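# Climow Hobby Glue – FAQ
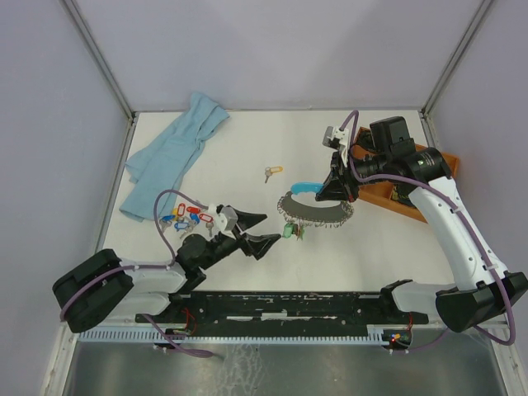 **Which surface should I glue on?**
Pick something flat that wipes clean. A white tabletop suits small parts, and a little green piece like the one near the middle is easy to spot on it. Cover timber with baking paper.

**How long does it take to set?**
Leave it for 26 minutes – longer in February humidity.

**Can I colour it?**
Yes. Mix in up to 2 drops of acrylic paint per capful.

**Do you post to Stenau?**
Yes, within 5 business days.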